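Why Do We Sort Our Trash?
Barngate Kids: Big Questions, Medium Answers
Posted 02/08/2019

Every home has a place where finished things go. Banana peels, broken crayons, the homework you would like to see less of. You drop them in, the lid comes down, and as far as you're concerned they have left the planet.

They haven't. There is no such place as "away." When you throw something away, you are throwing it at somewhere else, and somewhere else has to find room for it.

People have been making trash for as long as there have been people. Scientists who study the past love old garbage heaps. They dig through shells, bones and smashed pots and learn what folks ate and how clumsy they were. One day somebody may dig through yours, so think about that the next time you hide a vegetable.

What sorting is for

Old trash was mostly simple stuff. A bone rots, or it sits there being a bone. Our trash is a mixed crowd. Paper comes from trees, glass comes from sand, cans come from metal dug out of the ground, and plastic mostly comes from oil. Each one can be made into something new, but each one needs different treatment. Paper gets soaked into a mush that looks like bad oatmeal. Glass gets crushed and melted. Metal gets melted too, in a furnace you would not want to stand next to.

Now picture all of them in one bag with half a bowl of spaghetti. The paper has soaked up the sauce. The glass has broken into the paper. The spaghetti is everywhere, as spaghetti always is. Somebody could still pull it all apart, but it would take ages, and they would not thank you. 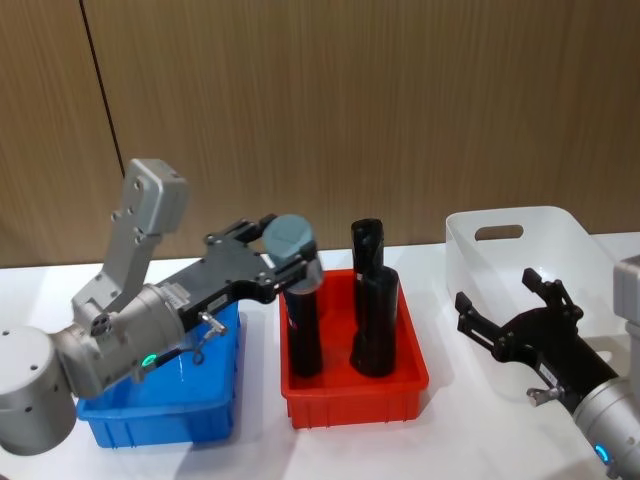 Sorting at home takes a few seconds. You already know that the can is a can. You were there when it was full of peaches.

Towns don't all agree on how to do it, and this drives grown-ups a little crazy. In Naltemside, paper goes in one bin and cans and bottles go in another. Just down the road in Sundudel, it all goes in together and gets sorted later at a big building. Families who move from one town to the other stand in the driveway on collection day looking lost. The rule is the same everywhere, though: find out what your own town wants, and do that. The list is usually on the town's website, where it has been waiting patiently for a reader.

What happens at the big building

The place where mixed recycling gets sorted is called a materials recovery facility. That's a long name for a very loud barn. The trucks tip their loads onto the floor, and the pile goes up a moving belt. From there it meets a lot of clever tricks.

Spinning discs carry big flat cardboard over the top while smaller things fall through the gaps. A huge magnet grabs the steel cans. Aluminum doesn't stick to a magnet, so it gets a trick of its own: a spinning set of magnets makes electric currents in the metal, and the cans hop right off the end of the belt. They really do hop. It's the most exciting thing that ever happens to a soda can.
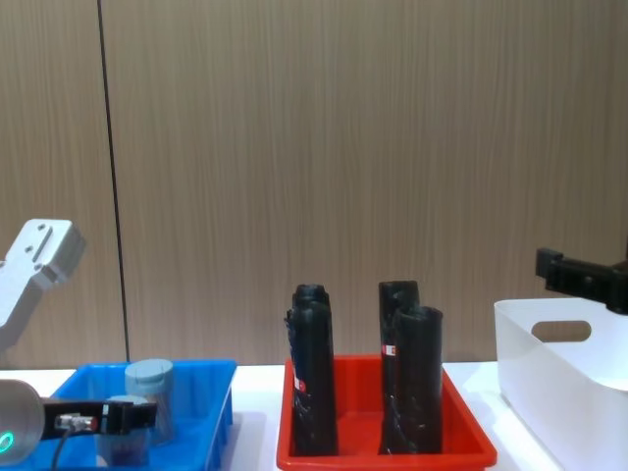 Workers stand along the belts as well, picking out what shouldn't be there. And plenty shouldn't. Garden hoses are bad. Plastic bags are worse, as they wrap around the discs like hair around a vacuum cleaner brush, and then the whole line has to stop while a person climbs in with a knife. Bowling balls turn up more often than you'd guess.

Putting something in the recycling because you hope it might be recyclable has a name. It's called wishcycling. It is very kind and it causes a lot of trouble.

Try it with your class

At Rathore School, 2 classes kept all their lunch trash for 3 days in March and weighed it. The classroom smelled "like a wet coat," according to the report they wrote. They ended up with 800 ounces in all, and 300 of those ounces were food that had never been bitten. Sandwich crusts did badly. So did apples, which seem to ride to school and home again just for the trip.

You can do the same thing with less smell. Stick to one lunchtime. You will need a kitchen scale, some gloves and a teacher in a good mood. Make a pile for food, one for paper, one for metal and one for plastic, and weigh each of them.
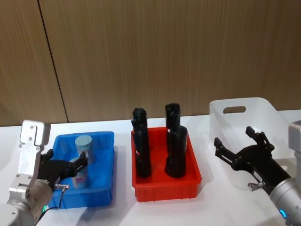
Before you start, have everyone write down which pile they think will be heaviest. Keep the guesses until the end. Teachers guess too, and no changing answers afterward.

Words to know

Compost: rotted food and leaves that plants like very much.

Landfill: a big hole or hill where trash is buried. Plenty of what goes in stays there for longer than your great-great-grandchildren will.

Contamination: the wrong stuff in the right bin. See spaghetti.

Next time: Why does the Moon look bigger some nights, and is it up to something?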